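Workshop meeting, 2021-05-24

Present: Beverley Sowerby (chair), Tshepo Mathebula, Thabiso Joubert, Vusumuzi Mahlangu (minutes)
Apologies: Bongani Oosthuizen, who was on the Wokano delivery and said he would rather have been with us. The meeting chose to believe him.

1. Minutes of the last meeting
Accepted, after Tshepo asked that "argued" be changed to "discussed" in item 4. Changed.

2. Old desktops from Modise
The contract covers 180 machines, to be stripped, sorted and reported on by the end of July. Thabiso has started on the first pallet and described the dust as "historic." Beverley asked whether the dust was billable. It isn't.

Agreed order of work for each tower: side panel off, memory out, processor out, then drives. Power supply last. Tshepo still thinks the drives should come first and wished this to be recorded. It is recorded.

Desktop teardown, open cases and processor socket:

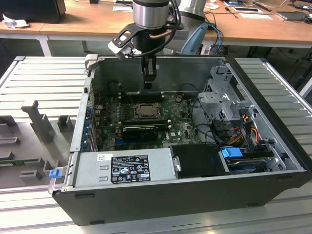
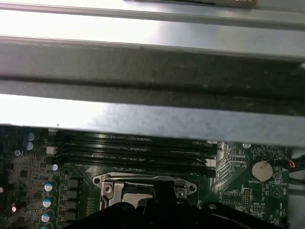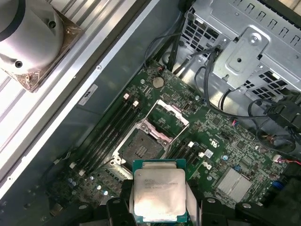
Processors go straight into trays, one to a pocket, lid side up. The mug is no longer an approved container. Thabiso pointed out that it was a clean mug. Noted, and still no.

Sockets are to be closed again once the chip is out, even on boards headed for scrap. Kilau pays a better rate for boards with good pins, and last month we sent them 3 boards that looked as if someone had combed them with a fork.

Coin cells go in the battery tub by the door. The tub has a lid. The lid has a purpose.

ACTION: Tshepo to order 40 more chip trays.
ACTION: Thabiso to label the battery tub, and to wash the mug.

3. Screws
Beverley reported that the screw jar is full again. There was a long discussion about whether to sort it. Vusumuzi offered to do the sorting if somebody else would take the minutes, and the discussion ended – the jar stays as it is and a second jar will be started.

4. Jinance invoice
Invoice 774 remains unpaid. Jinance say they never got it. Bongani has a signed copy, which he believes is in the van.

ACTION: Bongani to look in the van, including under the seats.

5. Any other business
The good Phillips driver is missing. All present denied having it. Bongani, being absent, was unable to deny anything and is therefore the leading suspect.

Next meeting to be set when Bongani is back. Beverley will bring the biscuits, as Tshepo's were discussed.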